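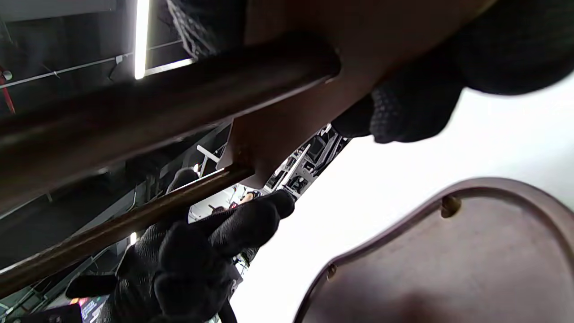

Sunday night, and the spreadsheet is finally in a shape I'm not ashamed of. I've been looking forward to this part for weeks! Planning what to buy is my favorite job in the whole Nanivley project, maybe because everything still works perfectly when it's only a row in a table.

So, the wish list. At the top, a Lotevex arm on its own cart, with brakes on the wheels (I had to add the brakes as a separate line, they don't come with it). Then a second set of Zoltex gripper fingers, the wide kind with the soft pads. Then a pile of small stuff that somehow eats as much of my evening as the arm does: work gloves, clamps, spare cables, a proper crate for the wooden parts.

The gloves are the line I keep coming back to. Black knit, textured on the fingers, and we wear them for all the furniture handling. They cost next to nothing compared to everything else and I'd put them ahead of half the list. Polished wood is slippery stuff with bare hands, at least with mine. If the fingers of a glove need that much texture to hold a rod, then the pads on a gripper do too, and I'd like the pads tested on our own parts before we sign anything. I wrote that into the request to Zoltex in bold.

The big question is reach. I'd been pricing the short arm because it's so much nicer on the budget, and then I spent a whole afternoon handling wooden furniture parts with both hands and changed my mind. You hold a rod with one hand and your other one is way over on a panel, pushing up from underneath. A short arm bolted to a table is going to hate that. The long one costs more, the cart has to be heavier, and the heavier cart means I should measure the aisles again. I don't mind! I like measuring aisles.

I also want two arms. There, it's in the diary. I know we can afford one this year, but I put the second in the sheet anyway, grayed out, with a note that says "later" so that whoever sets up the power drops leaves a spare one. Adding an outlet after the benches are in would be miserable.

Then the parts themselves. Straight dowels are easy, any gripper in the catalog claims it can pick up a dowel from a flat white table. The curved boards are where I get excited, and a little worried. Rounded edges, flat faces, some pieces with a hole you could hook a finger through and some without. Does the gripper go for the hole or the edge? I'd love to buy for both, and the swap kit that would let us do it is $800, so it went on the list in yellow. Yellow means I want it and haven't worked up the nerve to ask.
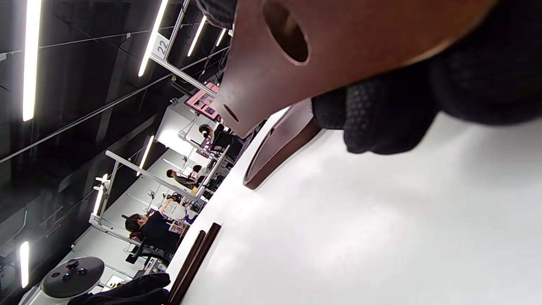

Buy the swap kit and skip the fancy cart, I was told over coffee, because a cart can be built out of anything and a gripper can't. I argued for a minute and then lost, pretty happily. The cart is now "frame, casters, brakes, see what's in storage" and the kit has moved from yellow to green.

Delivery from the Paiva warehouse is 7 weeks for the arm – longer than I'd hoped – so the order has to go in before July. Still missing: a quote for the floor mats, a price on spare pads, and somebody's opinion on whether the long arm needs its own circuit. I'll chase the mats first.

Filed under: Robots, Shop Diary, Money Stuff

3 comments

benchdog17: Get the spare pads in the same order as the fingers. We paid for shipping twice and I'm still sore about it.

Anonymous: Does the long arm fold up small enough to get through a regular door? Ours didn't.

tallgrass: Yellow means I want it and haven't worked up the nerve to ask... stealing this for my own spreadsheet. Please post again when the arm shows up!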